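Up before six again and out on the lake with Xiomara while the fog was still sitting on it. She brought the old McKinnon rod and her thermos, bless her, and we drifted along the weed line telling the same stories we told last October.

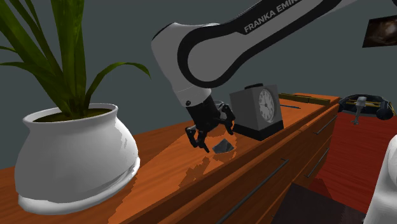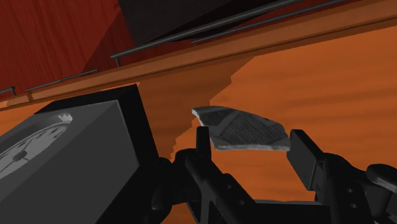

I lost 3 good jigs to the same sunken log (you'd think I would learn!) and then, just when I was ready to go in for eggs, a fat little walleye took my last one. Xiomara got the net under him and we let him go. Tobias wants to come next time, so I really must respool the spare reel and find him some boots that fit.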